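Sunville Snack Label Transcripts: read me before you use this

Version 2, last edited 2020-02-03

What you get

One text file with 3,485 rows of ingredient lists and nutrition panels, typed by hand from snack packets sold in small grocery shops. Each row has a product name, a serving size, energy in kilojoules, sodium in milligrams and a notes column. Read the notes column. Most people don't, and then they write to me.

What I don't trust

Serving sizes, mostly. A "serving" is whatever the maker wants it to be, and I have seen two flavours from one line use different ones. If you rank products by sodium per serve you are ranking the makers' nerve. Use the per 100 g column.

Translated names are the next weak spot. Where a packet was labelled in Chinese, Keir Pollock and I each translated it separately and disagreed on 33 of them. Both versions are kept.
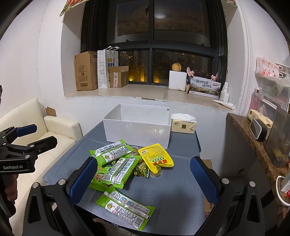

Struan Dunbar thinks I'm too hard on the serving sizes, and says the per-serve figures are fine so long as you stick to one maker at a time. I've left them in for him. I remain unconvinced.

What is missing

Colour and flavour codes were dropped in January after Murdo Matheson rechecked 300 rows and found the typing too sloppy to keep. Prices were never recorded. Anyone claiming to have a "Sunville price set" got it somewhere else.

Seaweed snacks have their own category because lumping them in with chips made the averages meaningless. 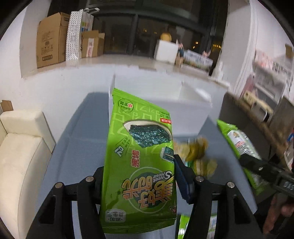 Licence and corrections

Free to use, with credit. Send corrections to Calum Crichton with the row number and the wording on the packet. "I think this looks high" is not a correction.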